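Filed under: Support > Billing and metering > Closed (with reservations)

Ticket opened 21 Dec 2023. Site: Sorville unit. Supplier: Skustent. Meter model: Hellström three-phase, fitted in October.

Reported: the online account shows 3,328 kWh for the billing period. My own reading at the meter, taken twice, gives 1,351 kWh for the same dates. I would like the bill withdrawn until somebody can explain the gap. 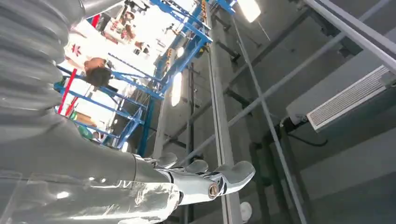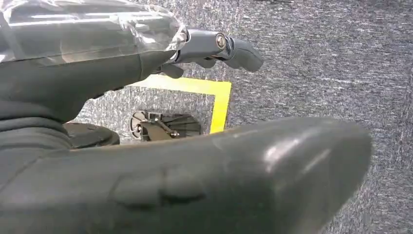 Which of the two figures should be paid while the ticket is open?

The lower one, if you took the reading yourself and have the start and end values written down. Skustent's terms let you pay the undisputed part and hold back the rest, though the reminder letters keep coming and you have to ring up to get them stopped.

Update 1. First reply from Skustent says smart meters "cannot misreport" and suggests we have had heaters on. We have had heaters on. They were on last winter as well, with the old meter, and the bill was nowhere near this. Asked for the raw half-hourly data. Was sent a bar chart.

Update 2. Asked again for the data, got it as a spreadsheet. Overnight use is the odd part. The account has us drawing nearly as much at three in the morning as at midday, with the building locked and the heating off on its timer. I was told this could be a fridge. It would have to be quite a fridge.

Update 3. Did the test they asked for. Main switch off, wait, read the display, wait again, read it again. The display did not move. Main switch back on, kettle on, display moved. So the meter seems to count properly, or at least it stops when it should. The online account still added units for the hour when everything was off. Sent both readings and the times.

Update 4. Skustent now says the fault may be with Nastonitz, who run the data collection. Nastonitz says it only passes on what it receives. I have asked each of them to put that in writing and so far have one email between the two.

Update 5. New theory from the second-line desk: the account was set up with the wrong multiplier when the meter was changed over. I don't fully believe it. A wrong multiplier should scale every reading by the same amount, and it would leave a zero as a zero, so it doesn't explain units turning up with the main switch off. Said so. They said they would "apply the correction and monitor".

Update 6. Correction applied. Account has dropped, but still sits 100 kWh above my reading. Asked where the 100 comes from. Answer: "estimated usage prior to validation". Asked who estimated it and from what. No answer yet.

Update 7. The 100 has been credited as goodwill. I would have preferred a reason. The meter serial number on the new statement does match the one on the unit, which I checked because the first bill had left that box blank.

Status: closed by supplier. I have asked for it to stay open until the next bill and been told the system doesn't allow that. Will read the display on the first of each month and reopen under the same reference if the account drifts again.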